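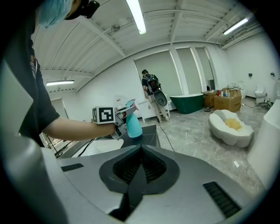
Prikness Washroom Set: read me before you download

12 shares · 3 comments

Hello! I'm Joana Sampaio, I look after the recordings at Prikness, and I've been told (kindly, by Valter) that the old version of this file was unreadable. So I've rewritten it the way I'd explain it over a cup of tea.

## What's in it

606 recordings of people doing cleaning and tidying jobs in our bathroom hall, all done with hand-held grippers. You squeeze, the fingers close, and whatever you've picked up gets carried, tipped, sprayed or put back. Spray bottles come up a lot. So do cloths, sponges, toilet lids and small bottles that need to go from one surface to another.

The jobs came from Bernimberg, who run cleaning crews for hotels and sports centres. Their people wrote the task list, and it shows! An engineer would have put down "wipe sink". The crews gave us "spray under the tap first, leave it, do the mirror, come back to the sink".

The folders are:

- `spray/` for anything with a trigger bottle
- `wipe/` for cloths and sponges
- `lids/` for lifting, lowering and carrying toilet lids
- `shelf/` for putting bottles away, mostly onto cardboard boxes and cabinet tops
- `oddments/` for everything we couldn't agree on

Each recording has a small text file next to it with the task name, the room layout number and any notes from the person who did it. Please do read the notes. Some are just "fine", but some run to a whole paragraph about trigger heads, and those are gold.

## Who did the work

There were 11 of us. Five came over from Bernimberg's day crew and the rest are Prikness staff, me included (I'm slow, you'll spot me). Everyone was paid their normal hourly rate, and the Bernimberg lot kept their shift allowance, which took some arguing and I'm still pleased about it.

Sessions are 70 minutes, then a proper break. We began with longer ones and wrists complained, mine loudest. Squeezing a trigger bottle through a gripper is a different sort of tiring from squeezing it by hand, and if you're planning your own collection I'd beg you to plan the breaks before you plan anything else.

## What it's for, and what it changes

The recordings go towards training Trerau, our cleaning arm, which Bernimberg want to try on late shifts. The idea is that it takes on the spraying and the low-down wiping, the stuff that gets people in the knees and the chest, while a person does the checking, the fiddly corners and anything involving a guest.

That's the idea. I asked the crew what they thought of it and the answers were mixed, so I'll put them in mixed. A couple can't wait to hand over the toilets. One person was worried about hours, and said that if the arm does the dull half of the shift, somebody upstairs will notice the shift could be half as long. I don't have a clever reply to that. Bernimberg have agreed in writing that no one's hours get cut during the trial, and the trial ends in October. After that I don't know, and I'd rather say so in here than pretend.

Something I didn't see coming was how much the job of teaching changed how people talked about their own work. They started naming things. There's a movement with the cloth, a sort of fold and flick, which two of them had done for years without a word for it, and now it's a label in the data (`foldflick`, sorry, I typed it in a hurry and it stuck).

## Known problems

- Layout 5 has the furniture shuffled halfway through. The text files say which half you're in.
- Left-handed recordings are thin on the ground. We'd love more.
- Cables on the floor show up in plenty of recordings. If your model is fussy about clutter, mask them.
- Anything tagged `neves` used the older Neves fingers, which are softer and let go sooner. Don't mix them in without checking.
- The hall is bright and has big windows with blinds. Don't expect it to teach you much about dim hotel bathrooms.

## Using it

Free for research and teaching. For anything commercial, write to Valter Peixoto first; he answers quickly except on a Sunday. Please don't try to work out who anyone is, and please don't use the recordings to time people or rank how fast they work. The crew asked for that line and it's the only one in this file I won't edit.

Corrections are very welcome, particularly in `oddments/`.

3 comments · 12 shares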